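Breakfast is the meal small hotels argue about most. At the Odberg, a guesthouse in Venbridge, Eusebio Calvo starts setting up at 5:30 and feeds nearly 200 people a week in February, his slow month.

He dropped cooked eggs two years ago. Complaints lasted a month, then bookings went on as before. What guests asked for was an earlier start – many leave for the Troria ferry before seven.

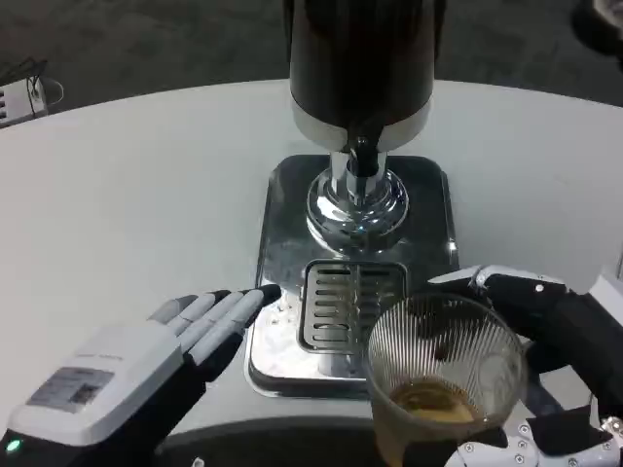

Bread is the bigger cost. Calvo buys from a bakery 10 miles away and pays extra for the early delivery. He tried frozen rolls one winter and regular guests noticed within days. He now charges for breakfast separately, and most people still pay for it.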